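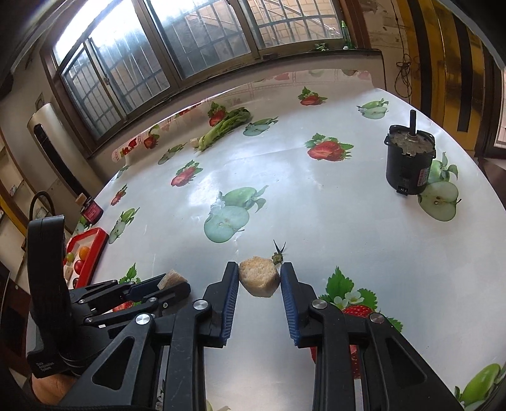
*Fig. 2. Two hand-held grippers at the table, each with a piece of bread at its jaws.*

## Gathering examples for the Gurka set

Welcome back, everyone! Last time we talked (at some length, sorry) about what a policy learns from, and now we get to the part I'm fondest of – going out and collecting the stuff.

Have a look at Fig. 2 before the tutorial. The camera rides on the tool, so the jaws stay in view while the background swings about, and that's very much what we want the model to cope with. Notice the busy tablecloth too, with its strawberries and apples, and the window glare across the middle. Please don't tidy your own kitchen table into a lab bench!

A few habits to get into:

- Start each take with the jaws open and well clear of the food.
- Move at your normal speed, or a touch slower.
- Keep your fumbles. Label them `retry` and carry on.
- Change the layout every 11 takes.

The Gurka set stands at 2492 takes so far, and I'd dearly love a few more colours and shapes in it by December.

**For the tutorial:** read the Varela notes, sections 1 and 2, and bring one question.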